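Dromis Broadband customer support
Ticket: wireless drops in back room, wired connection unaffected
Site: Girnport
Status: closed
Opened: 2023-04-25

Customer reports that the wireless connection in the back room drops several times a day and comes back by itself after a minute or two. A laptop plugged into the router by cable stays online through the drops. Phones and tablets lose the connection worst in the corner where the red shopping basket is, and sometimes show full signal but no internet. The router is a Munov supplied by us. Customer has already turned it off and on, and has changed the wireless password once in case someone else was using it.

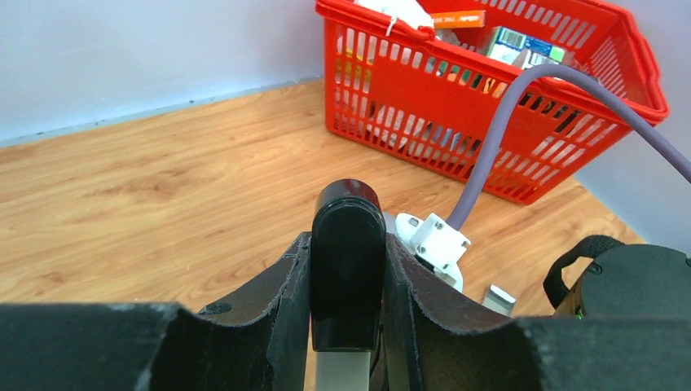
K. Tse
Second-line support

I have taken this over from first line. Notes are in the order I did things, including the parts that led nowhere.

Line check
Ran the line test from our end. No errors, and the line has stayed up since the last planned work in the area. Speed to the router is what the customer pays for. The fault is inside the building, on the wireless side.

Router log
Asked the customer to download the log from the router page and send it in. The first file was empty because the log clears itself when the router is turned off. Asked them to leave it on overnight and try again.

Second file was good. It shows the 5 GHz network going off and coming back, and each time there is a line saying the router has changed channel. Between the changes the devices in the back room move over to 2.4 GHz, and some don't move cleanly. That fits the full signal with no internet.

Channel set by hand
The router was choosing its own channel. Talked the customer through setting a fixed one on 5 GHz. The setting is under Wireless, then Advanced, and you have to press Save at the bottom of the page and again in the box that pops up. They missed the second Save the first time, so the first afternoon of testing doesn't count.

With the channel fixed the log was quiet, but the customer still had drops in the corner. Fewer of them. Devices on the wooden table held on.

Two networks with one name
Both bands were using the same network name. Split them so that the 5 GHz one has its own name, and asked the customer to join it with one phone only and leave everything else alone. The phone was fine on the table. In the corner it lost the network completely, so the 5 GHz signal isn't reaching that far.

Same phone on 2.4 GHz worked in the corner but slowly. Average ping to the router was 190 ms, where I would expect single figures. Something was crowding that band.

Finding the interference
Asked what else in the building uses wireless. List from the customer: card reader, a printer, a baby monitor in the flat upstairs, an old extender that "isn't used any more". The extender was still plugged in behind a cupboard. It was from the previous provider and was repeating our network on the same channel with the old password, so devices tried to join it and were refused.

Unplugged the extender. Ping in the corner fell to 7 ms and stayed there for the rest of the call.

Moving the router
The router had been standing on the floor behind a metal filing cabinet. Asked the customer to lift it on to the shelf above, as far as the cable would allow. 5 GHz now reaches the corner, weak but steady. Put both bands back under one name after this, as the card reader only remembers one network and the customer didn't want to set it up again.

Checks asked of the customer
1. Leave the router on the shelf and leave the channel fixed.
2. Stand a phone or tablet on the table and play a video for half an hour. Note the time of any stop. 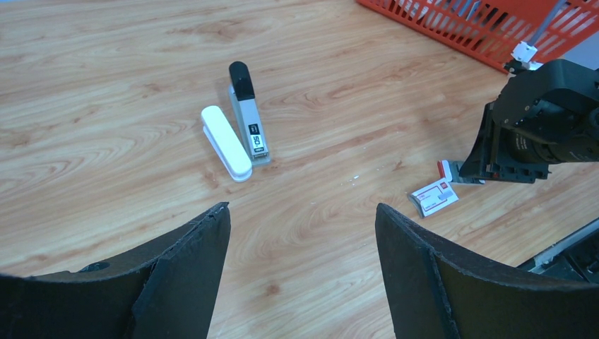
3. Do the same in the corner.
4. Send the router log the next morning, before turning anything off.

Result
No stops on the table. One short stop in the corner, which matches a software update on the tablet and nothing in the router log. Log has no channel changes. Customer is happy to close.

Firmware
The router is one version behind. I haven't pushed the update while the test was running. It will go out with the normal batch in August. If the customer rings before then about the same fault, check first that the update hasn't set the channel back to automatic, as the last one did on some Munov units.

Left open for the customer
They asked about a longer cable so that the router could go in the back room itself. We don't supply these above standard length. A standard network cable from any shop will do, and the socket should stay where it is.

Fault code: wireless, third-party equipment. No engineer visit, no charge.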